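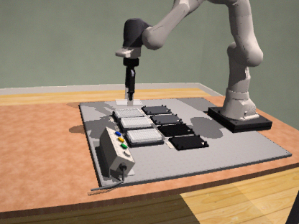
Print this message | E-mail this message to a friend

Subject: Re: [wosta-makers] Plate mover: diagonal or square?
From: Mariama Darko
To: wosta-makers list

Hi Nana, hi everyone,

Sorry for the slow reply, I've had the in-laws staying and the spare room (aka the robot room) has been full of suitcases. The upside is that with no access to the real bench I've done nothing but sim work all week, and I've got a lot further than I expected to!

Nana Kyei wrote:

> Mariama, I had a go at your Skurka scene file last night. Loads fine
> on my machine once I'd pointed it at the right mesh folder. A few
> things I wanted to ask before I cut anything for the real one:
>
> - Why are the plates and the holders running on a diagonal? I'd have
> put them square to the table edge, it's easier to measure and easier
> to explain to the next person.
> - Do you really want the button box on the mat? It's going to get
> clobbered. I'd hang it off the front of the table.
> - The little white pad near the base. Is that a target, or did you
> leave something lying about?
> - What happens when the fingers come down a bit twisted? Mine clipped
> the corner peg of a holder and the whole thing went skating off
> across the mat, which was very funny but I assume not the plan.
>
> Also the cable on the button box isn't doing anything, physics-wise.
> It just sits there. Is that on purpose?
>
> Happy to cut holders at the weekend if you send me a drawing.
>
> Nana

Right, in order, more or less.

The diagonal. I started square, same as you would have. Two tidy columns, white plates in one and black holders in the other, all parallel to the table edge, and it looked lovely and drove like a shopping trolley. The base is over on the right-hand side of the mat, so when everything was square the far left holder had the elbow nearly straight, and then the wrist had to wind itself round to get the fingers onto the long sides of the plate. Every second move it would sit there having a think and then do a great big swoop over the top. Skewing the columns so they run from back left to front right got rid of most of that. I didn't work it out cleverly, by the way, I just dragged things round until the swooping stopped. If somebody who knows kinematics wants to tell me the right angle I'm all ears.

As for explaining it to the next person, I was thinking we print the layout on paper full size and tape it under the mat edge while we set up. Shirley Penrose reckons she can get it through the big plotter at Wosta if I send her a PDF with proper margins this time (sorry again Shirley).

The button box. Yeah, I know. I've left it at the front left of the mat for now, well away from the base, and in the sim I treat it as a keep-out block with a fat margin all round. I want it where I can slap it without reaching past the arm. Blue is home, yellow is pause, green is go. The knob is for speed and at the moment does nothing whatsoever. I did try hanging it off the front of the table like you say, and my problem was knees. I'm forever scooting the chair in and I'd be pressing go with my leg. Put it to a vote if you feel strongly! It's only two screws' worth of bother either way.

Please note none of those buttons is an emergency stop. The real one gets a proper latching mushroom button in the power feed and it goes in before the motors do, not negotiable, and it isn't going through any software of mine.

The pad is a target, not rubbish. It's my touch-off point. Before each run the arm goes over to the pad, points the fingers straight down and creeps towards it until it reads contact, and that gives me a zero for height. I put it on the mat close in under the arm where the pose is nice and stiff. On the real thing it'll be a bit of white plastic offcut on top of a microswitch, or possibly a load cell if Mahtab Bagheri ever finds the ones she swears are in a biscuit tin in her shed. The creep matters. I had it coming down at normal travel speed to begin with and the sim happily pushed the fingers clean through the table without complaining, so now there's a slow bit for the last 9 mm and it bails out if it hasn't felt anything by the end of that.

The skating holder. Oh, I've had that one so many times. A few things feeding into it, I think:

The corner pegs are modelled as hard little cylinders with sharp tops. The plate has to drop between them and there's hardly any slop, so if it's a smidge out it catches on one peg, tips, and the arm keeps pushing. I've put a chamfer on the pegs in the new file and it's heaps better. If you're cutting the real ones, please chamfer, even if it's just you with a countersink bit and the footy on.

The holders aren't fixed down in the version you've got. They're just resting there on friction. In the new one they're pinned to the mat. For the real bench I'd like dowels, with one round hole and one slot per holder so they can't fight each other when the timber moves. Sihan Fu suggested magnets, which would be gorgeous, and would also mean a holder breaks away instead of something snapping when I stuff up. I haven't decided. Sihan, how strong are the ones you've got?

And the twist itself. I ran a big batch overnight with the plate start positions jiggled a bit each time, 3,758 pick-and-places in the end before the laptop decided it needed an update (argh). I went through the failures with a cup of tea and nearly all the bad ones had the plate rotated more than 7 degrees from where the arm thought it was. Under that, the fingers tend to square it up as they close. Over that, one finger lands on a corner and it all goes pear-shaped. So I don't reckon we need a camera or anything fancy, we just need the white plates to start in trays with a decent lip. Hands up who's got a 3D printer that isn't mine.

One more thing about those numbers, please don't anyone get too excited by them. The sim plates are rigid, perfectly identical and clean. My real ones came out of a box of seconds and at least one has a bow in it. I'm treating the overnight batch as a way of finding silly mistakes and that's about all I trust it for.

The cable. Yep, on purpose, it's only there to look at. I had a go at a proper bendy one and it slowed everything to a crawl and then wrapped itself round its own connector. It comes out the front face of the box and runs off the front edge of the mat, and I put it in mostly so I'd remember to leave room for a real one. I've got form for designing beautiful benches and then having nowhere for the cable to go.

Someone asked me off-list what the plates are even for, so: it's for my seeds. I test germination on really tiny natives, one or two seeds to a well, and I've got to shift plates between the light shelf and the counting spot several times a day. It's dull and I forget. The arm only has to lift a white plate off its tray, put it in a black holder, wait, and put it back. There's one more holder than there are plates so there's always a parking spot when I want to swap the order round. No pipetting, no lids, nothing wet to begin with. If it can manage that through a whole week while I'm at work I'll be over the moon.

What's next at my end:

I'm moving the gripper code over to the Pilix board. At present the sim just tells the fingers "be this far apart", and the real ones will need to close until they feel something. I've got it squeezing a kitchen sponge on the desk and it's pretty gentle. It's less gentle with an egg carton.

The real arm still has its shoulder in bits. The printed bearing seat came out oval, I've reprinted it twice, and I'm starting to think it's the filament being damp. It lives in the same room as the clothes airer, so fair enough. If anyone has a dry box I could borrow for a fortnight I'll return it with cake.

Table's sorted. It's the old one from the laundry and it doesn't wobble if you put it against the wall.

Nana, I'll send the holder drawing tonight once the kids are down. It's the same outline as before with the chamfered pegs, plus the dowel hole and the slot. Ignore the little white triangle on the front holder. It's only there so I can tell which one's number one when I've spun the view round and lost track of which way is front. You could put a dab of paint on the real one though, that'd be handy.

Could you cut one first and let me try a real plate in it before doing the rest? I've measured the plates with my cheap calipers and I don't love them (the calipers, the plates are fine, apart from the bowed one).

And bring your version of the skating holder along to the next Wosta night, I want to see whether yours goes further than mine.

Cheers,
Mariama

PS The new scene file is in the usual folder. Mesh paths are relative now so you shouldn't have to point it at anything. If it comes up with the arm folded inside the table, press home and wait.

Filed under: Bench robots / Home builds / Simulation

Contact the list owner | Copyright remains with the authors of each message | Back to top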